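Sestum Short Courses: Household Objects and Their Claims
Handout 3: Utensils and what we keep them in

Most kitchen advice assumes that a tidy worktop saves time. I have yet to see this shown. The Posola leaflet you were given says that standing your utensils upright in one container makes cooking "calmer", and offers no evidence beyond the word itself.

1. The shape of the holder

Makers like to say that a pinched or lobed container sorts its contents for you. Be doubtful. A waist in the wall may hint at two halves, but with no divider the handles will lean wherever they please. Milky plastic is also sold as letting you find things at a glance. Test that claim before repeating it.

A black plastic spoon and a bundle of thin sticks, some pale wood and some black, lie on the cloth in front of a two-lobed white container. Decide where you would put each, and whether the shape of the container changed your mind.
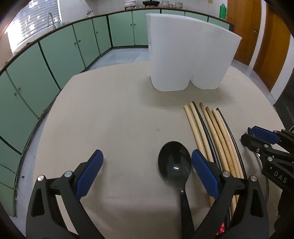
2. Counting the cost

Zalerer recommends a holder of 800 ml for a small household. Ask what was measured: the volume of water it takes says little about long handles, which mostly stick out of the top. A drawer does the same job and keeps the dust off.

For next time: write 150 words on one storage product you own and no longer believe in. Bring 2 copies.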